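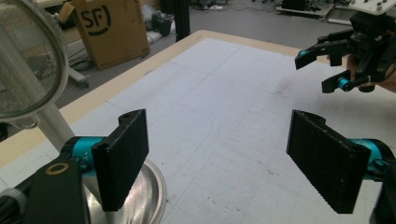
Figure 3. The white work table with its grid lines and tan wooden edge. A round mesh object on a white pole stands at the upper left.

3.2 Table surface and layout

All sorting sessions took place at one table in the Kordestani workshop. Its top is white with faint gray grid lines, and a light tan wooden edge runs along the sides (Figure 3). Small dark specks are scattered over the surface. We did not try to remove marks of this kind between sessions, as participants in the February pilot had worked at tables in ordinary daily use.

The grid served as a shared reference for placement. Shahbazi and Daneshvar wrote down the cell in which each item came to rest, and Muñoz checked their sheets against each other. Over 18 sessions this gave 773 placements, of which 19 were left out because the two sheets disagreed. Items resting across a line were assigned to the cell holding the larger part of the base.

Tall items with a narrow pole and a wide foot were coded by the foot alone. An upper part that reached past the table edge did not affect the code.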